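Folding and Linen Assistant, Part-Time – Pretum Guest House Laundry

Come and help us fold

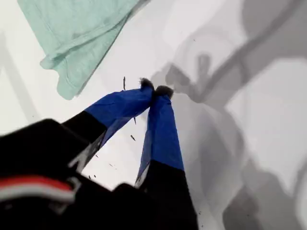 We are looking for a patient, cheerful person to join our small linen room, where we wash, dry, fold and send out the towels, flannels, sheets and knitted blankets for Pretum and for the two smaller houses that share our laundry. The post has come up because our longest-serving folder has moved to the coast to be near her grandchildren, and although we are very pleased for her, the shelves have not looked quite the same since!

If you have never worked in a laundry before, please do read on. Several of us hadn't either. What we need is someone who likes handling cloth, who doesn't mind doing the same job many times over in a morning, and who gets a bit of quiet pleasure from a stack of towels with all the edges lined up. We can teach you the rest, and we are told we are quite nice about it.

What you would be doing

Most of your time would be spent at the folding table. Towels come through from the dryers in large baskets, all sizes muddled together, and the first job is to sort them. Bath towels are folded in half lengthways, then in half again, then into thirds, with the rounded edge facing out. Hand towels are done in thirds lengthways first. Flannels are simply folded in four, and you will be amazed how fast you get at those. Knitted things are laid flat and smoothed with the palm of the hand, never pulled by the corners, and they go on the bottom shelf where nothing heavy can be put on top of them.

You would also be looking each piece over as you go. Loose threads get snipped, small holes go in the mending bag, and anything with a stain that has survived the wash goes back to Brock Caron, who runs the linen room and has strong opinions about soaking. Please don't be shy of sending things back. We would much sooner wash a towel twice than have a guest find a mark on it.

Later in the shift there is packing to do for the other houses, Luteck and Ibarra. Each has its own shelf and its own list, and the bundles are tied with cotton tape and labelled before the van comes. There is a little lifting involved, though the full bundles can be made smaller if you find them heavy, and there is a trolley. We also ask everyone to help with wiping down the tables and sweeping up the lint at the end, which takes a few minutes if we all join in.

Hours and pay

The job is for 3 mornings a week, starting at 9 and finishing at one o'clock, with a proper sit-down break in the middle. Which mornings they are can be talked over, as we have a fair bit of room to move things about between us. In December, and again through the summer, there are usually extra shifts going for those who want them, but you will not be pressed to take them on.

Pay is by the hour, with the rate given in the information sheet we send out, and paid holiday is included. Your lunch is provided if you would like to stay for it. Soup, mostly, and good bread. Aprons are supplied and we wash them for you – it would be a poor show if we didn't.

Who might suit this job

We would love to hear from people coming back to work after some time away, from students, from those who have retired and found the mornings rather long, and from anybody else who fancies it. You should be comfortable standing for a good part of the shift, although we have high stools for the folding and two of our present team use them all the time. You will need to be able to read the packing lists, and to tell us when something has run low or gone wrong.

It is a warm room, and it can be a noisy one when all the dryers are going. There is a radio, and the choice of station goes round in turn. Some days there is a great deal of chat and some days everyone is happy with their own thoughts, and either is fine by us.

Your first few weeks

For the first 8 shifts you will work beside one of the team, starting on flannels and hand towels and moving on to the larger things when you feel ready. Fitted sheets come last. Brock has a way of doing them that involves tucking the corners into one another like gloves, and he will show you as often as you need. We don't time anybody's folding. Speed comes along by itself, and a neat pile done slowly is a great deal more use to us than a quick one that topples over on the stairs.

How to apply

Please write us a short letter or email telling us a little about yourself, what has drawn you to the work and which mornings you could manage. There is no form to fill in, and you needn't send a list of every job you have had, unless you would like to. Put reference 1305 at the top so that it finds its way to the linen room and doesn't end up with the bookings. If writing isn't your strong point, call in at the side door on any weekday morning and ask for Brock.

We invite everyone we would like to meet for a cup of tea and half an hour at the folding table, so that you can see the room and try your hand at a towel or two. Wear something comfortable, with sleeves you can push up, and do let us know beforehand if the steps at the side door would be a difficulty. There is a level way in through the yard, and one of us will come and open the gate for you.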